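Inicio > Publicaciones > Economía industrial > Documentos de trabajo

Utilizamos cookies propias y de terceros para analizar el uso del sitio. Si continúa navegando, acepta su instalación.

4. Aranceles y decisión de localización

El modelo de la sección anterior supone que la empresa traslada al precio final la totalidad del arancel. En los bienes de consumo con marca reconocida esa hipótesis se cumple mal. Filtum, fabricante de menaje doméstico, mantuvo sus precios de catálogo durante dos trimestres después de la entrada en vigor del gravamen y absorbió la diferencia en el margen. Joditz, que vende chapa laminada a terceros, revisó sus tarifas en junio, antes de agotar las existencias compradas al precio antiguo.

La diferencia se explica por la estructura de los contratos. Los clientes de Joditz firman acuerdos con cláusula de revisión, mientras que Filtum negocia una vez al año con las cadenas de distribución. En ambos casos el empleo en planta no varió durante el periodo observado. Tampoco se registraron traslados de capacidad productiva desde el extranjero, pese a que ese era el objetivo declarado de la medida.

Para contrastar el resultado se construyó un índice de coste de importación con base 100 en el trimestre previo al arancel. El índice se calcula por separado para bienes intermedios y bienes finales.

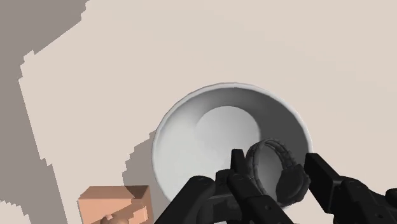
Figura 3. Vista cenital de un cuenco blanco sobre una superficie beige. Imagen generada por ordenador.

La separación es necesaria porque el acero entra en la cuenta como insumo y como producto, y una serie agregada lo contabilizaría dos veces. De las 6 ramas analizadas, solo en 2 el índice de bienes finales sigue de cerca al de intermedios. En las restantes el ajuste recae sobre los márgenes, con un retardo que la base de datos Proltorum no permite fechar con precisión. Los registros de Azimi, de periodicidad mensual, se emplean en la sección 5 para acotar ese retardo.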